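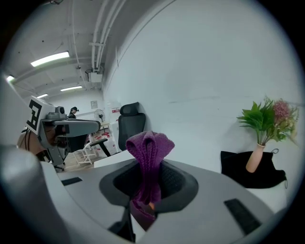
Home Courses Handouts Reading List Calendar Contact

Heldale Evening School
Household Textiles, Handout 4: Knitted Cloths and How They Fold

Welcome back, everyone, and thank you for bringing so much of your own knitting last time. I had planned to spend half the session on tea towels, and we hardly touched them, but I think the conversation about knitted cloths was worth it (and the tea towels will still be there in the next handout). These notes cover what we got through and a few things I ran out of time for.

Why a knit won't stay where you put it

A woven cloth is made of threads crossing over and under each other, more or less at right angles. When you fold it and press your hand along the fold, the threads bend, and in cotton or linen especially they tend to stay bent. That's how you get a sharp edge on a napkin.

A knitted cloth is a lot of little loops pulled through other loops. Each loop can lean, stretch or tighten, so when you press a fold into it most of the pressure is soaked up by the loops shifting about. Let go, and the fold opens back up into a soft roll. If you bunch the cloth together and stand it up, you'll see the same thing on a bigger scale: the top comes over in fat rounded curves, and whatever is hanging free pulls downward under its own weight. Some of you were getting frustrated with this on the practice cloths. Please don't be! A rounded edge is what a knit does, and you can have a very tidy shelf full of rounded edges.

A word on curling, which came up at nearly every table. Plain stockinette (smooth on one side, bumpy on the other) curls toward the smooth side at the top and bottom, and toward the bumpy side along the two sides. Garter stitch lies flat because the two kinds of stitch balance each other out. So does seed stitch, and ribbing draws in but doesn't curl much. If you have a cloth that rolls itself up like a sleeping cat the moment you put it down, look at the stitch first. Folding it with the curl, so the edges tuck inward, is a good deal easier than fighting it.

Folding a square cloth

We used the 36 cm practice squares from the Wako box, but the method is the same for any size you have at home.

1. Lay the cloth on a clear, smooth surface. Pat it out from the middle with flat hands. Don't tug at the corners, or you'll pull them into points and spend the rest of the fold trying to line up a shape that isn't square any more.

2. Pick up one edge with both hands, as wide apart as is comfortable. A knit held by a single corner stretches along the diagonal.

3. Bring that edge over to the one opposite. Set it down a little short, about a finger's width. The fold is thick, and when it settles the top layer creeps forward.

4. Smooth it once, from the fold toward the open edges.

5. Turn it and fold in half again, same as before. For a thick cloth, stop there. Thin ones will take a third fold, and I like thirds for anything going upright in a drawer.

6. Lift it from underneath with your whole hand.

The one I see most people rush is step 1. Thirty seconds of patting out saves you two refolds, and it's rather a pleasant job if you let it be.

Rolling and when to do it

Several of you asked why we don't just roll everything. Well, you can, and for travel I do. A roll has no hard folds in it, it packs into corners, and it suits stretchy things. Where I find it lets you down is in an open basket at home, where you take out one roll and the others slump into the gap and start to undo themselves. If you want rolls at home, pack them snugly in something with straight sides.

Hanging, please, with caution

Small cloths can hang from a peg or over a rail perfectly well when they're dry. Wet knits are another matter. Water is heavy and the loops give, so a cloth hung wet by one corner may dry with a long ear on it. (I brought the green one around to show you. It has been reblocked twice and still has its ear.) Dry knits flat on a towel, turned once, away from strong sun. A fan across the room is fine and speeds things up no end. Direct heat is hard on wool, and on acrylic too, which can go limp for good if it gets hot enough.

Color and fiber notes

Purples and deep reds were the subject of a long side discussion, so for those who missed it: wash them separately the first few times, in cool water, and lay them on a towel you don't mind about. The Talden cotton we used for the practice squares let go of a little color in the first wash and has behaved since. The Daltico wool blend is softer but pills where it rubs. A fabric comb is enough for that. Work with the cloth lying flat, in one direction, with short light strokes.

If you don't know the fiber, treat it as wool until you find out. Cool water, no wringing, gentle squeezing, flat drying. You'll never hurt a cotton cloth by being kind to it.

Storing a stack

Put the heaviest cloths at the bottom and keep the stacks low. I stop when mine reaches 40 cm, and frankly that's generous, as the lower ones get flattened and the whole pile begins to lean. Face all the folded edges the same way. Wool should go away clean, every time, in a lidded box or a zipped cotton bag, and it should come out for a shake and a look now and then, certainly before December when everybody suddenly wants the warm things.

Before next session

Choose 3 knitted things from home, of different thickness if you can manage it. Fold each one the way you always have, leave it overnight, and look at it in the morning. Then do the same with the method above. Jot down a line or two on each: which stitch, which way it curled, whether the fold held, how it looked beside the others. Drawings are welcome, and they don't have to be good ones.

Bring your notes and at least one of the pieces. We'll start with fitted and shaped knits (hats, socks, the sleeves on a cardigan), where there's no straight edge to begin from, and then I really will get to the tea towels. The kettle goes on at 6:30 for anyone who likes to come early.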